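Doaa Shehata would like you to stop admiring her brackets. "It's a piece of plastic with two screws in it," she says. "People come in and tell me it's the future of manufacturing. It holds a strap."

She runs the fixtures bench at Grernent, a small shop that prints mounts, housings and clamps for other people's test rigs. I went in expecting a sales pitch about how fast and cheap it all is. I got some of that from the company's website. Shehata was less helpful to the cause.

Is it really cheaper than machining? "For six of them, sure. Ask me again when you want 1283."

And the weak point? She says it's the screws, every time. Customers tighten them until the hole cracks and then blame the print. I suggested that a part you can't tighten properly might deserve some of that blame. She thought about it longer than I expected. "Fine. Some of it."

We argued over the flexible pieces too. The shop likes to say its bands and ribbed fingers will outlast anything on the market, a claim I couldn't find any testing to support. Shehata couldn't either. "We had one strap go 41 days on the bench," she says. "Then somebody needed the bench."

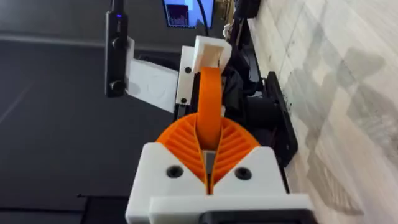 Orange strap and white printed bracket, with the ribbed fingers at the strap's base.

Her colleague Sorin Begović wants a proper wear test started by January. Shehata says she'll believe it when there's a budget line. She has asked for one twice, and in the meantime she keeps the cracked parts in a drawer and shows them to new customers before she quotes a price.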